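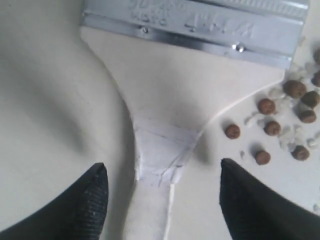 Hallway trim: wash the brush or buy another one?
Started by lintel_larry, June 2021

lintel_larry
I have 18 feet of baseboard left to paint and a brush that has gone stiff as a cracker. It was a decent brush. I rinsed it until the water ran clear, stood it in a jar, and the next morning it could have been used to chip ice. The paint is Kenedine satin, the water-based kind. My wife says I should buy a new one and stop talking about it. Is there any saving these things or do I go to the store like a normal person?

mudroom
You stood it in a jar. Bristles up, I assume? Then whatever paint was left ran down into the ferrule and set there. The clear water is a trap, it only tells you about the outside inch. Soak it in warm water with dish soap, comb it out with an old fork, and hang it with the bristles down.

cornerbead77
Buy a new one. I have been painting rentals for 20 years and I have never once brought a dead brush back to where it would cut a clean line. You get something that looks like a brush and leaves tracks like a rake.

mudroom
20 years of throwing away brushes isn't the boast you think it is.

cornerbead77
It's tax deductible.

drafty_annex
I'm with mudroom on soaking but not on the fork. A fork splays the ends. Use a real brush comb, they cost less than lunch. Mine is a Juvura and it has outlived 4 brushes, so make of that what you will.

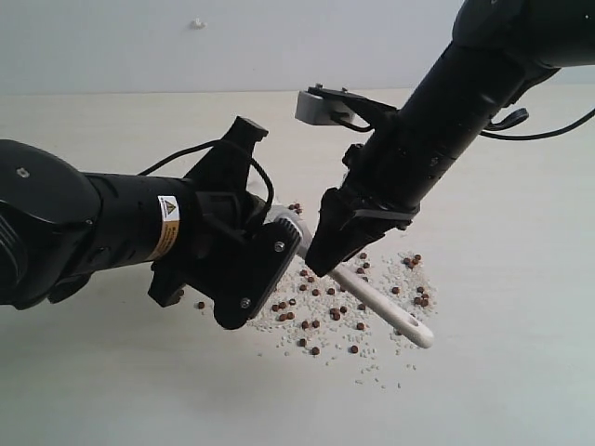
And please don't soak it past the metal if the handle is wood. The handle swells, then it shrinks, then the head wobbles and you spend the rest of the project painting with a loose tooth.

lintel_larry
Handle is wood, and it spent last night in the jar up to its neck. I'm learning all of this in the wrong order.

secondcoat
What nap of roller did you use on the walls?

lintel_larry
I'm doing baseboards.

secondcoat
Right but the walls.

thimbleweed
Nothing wrong with a cheap flat brush for baseboards. I did our whole upstairs with one and a damp rag. Wipe the floor edge as you go, don't load more than a third of the bristles, and stop going back over it once it starts to drag. Most of the brush marks people complain about come from fussing.

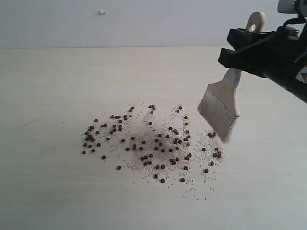 Flat brush, brown beads and white grains on the table.

cornerbead77
Flat is fine on baseboards, fine. Try it around a door casing and get back to me.

thimbleweed
Did the casings too. They look okay from the couch.

mudroom
"Okay from the couch" is the standard my whole house is built to.

lintel_larry
Update. Soaked it for 12 hours, bristles only, combed it, and got about half a brush back. The other half is a single unit. Bought a new one on the way home and told my wife it was her idea, and she pointed out that it was. Keeping the old one for dusting the vents.

drafty_annex
Hang the new one up tonight.

lintel_larry
It's on a nail.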